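Keep the Box, They Said

Filed under: Household, Opinion

Every guide to selling used stuff gives the same advice. Keep the original box. It will help the resale value, it will protect the item, you'll be glad you did. I followed that advice for 14 years and I would like to see some proof.

My hall closet is where the proof should be. It holds boxes for a blender I gave away, for a Prestum desk lamp whose switch quit one May, and for more shoes than I now own. The lamp box still has the foam in it. I have moved that foam between two apartments and paid movers to carry it.

The numbers that get passed around are always nice and round. A newsletter I used to get from a resale site called Trendach claimed that a boxed pair sells for more than a loose one, and said this was based on 4,000 listings. Listings! A listing is what somebody hopes to get. I can list my old toaster for 700 dollars if I feel like it. What I wanted to know was how many of those pairs sold, and what the seller had paid to store the box in the meantime, and the newsletter was quiet on both.

I'll grant that collectors are a different crowd. If you buy shoes to look at, then the box is part of what you bought. Most of us buy shoes to walk in, and by the time we're done with them no box is going to bring them back.

Then there is the storage argument. Boxes stack, boxes keep out dust, boxes are free. Well, free until you count the shelf. The Miranda shelving unit I bought to hold my boxes cost more than anything inside them -- and I had to take two lids off to find the black shoes every single time.

Kids' boxes are the hardest to argue with, I admit, and the companies know it. The furlong shoes box is bright red, with a cartoon animal and little white paw prints on the lid. Of course a kid wants to keep that. The shoes may fit for a season, but the box gets a second career holding crayons. That is good packaging design. I'm less sure it is a reason for a grown adult to hang on to every box that comes through the door.

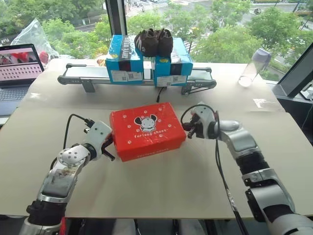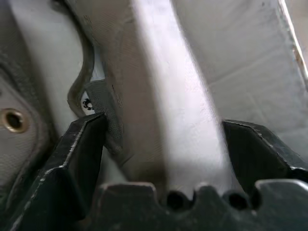
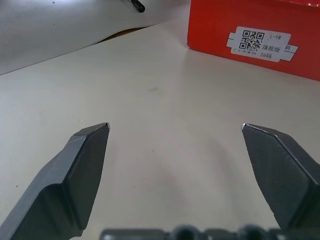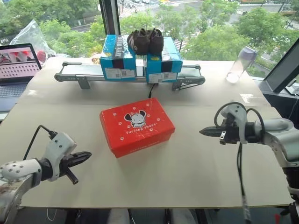 What I do now

I keep a box until the return window closes, and then it gets flattened. I made one exception for a pair of Farndale boots, because the box is a good size for tax papers. So far I haven't missed any of the others. If a buyer someday knocks ten dollars off for a missing lid, I'll take the ten dollar loss and enjoy the closet.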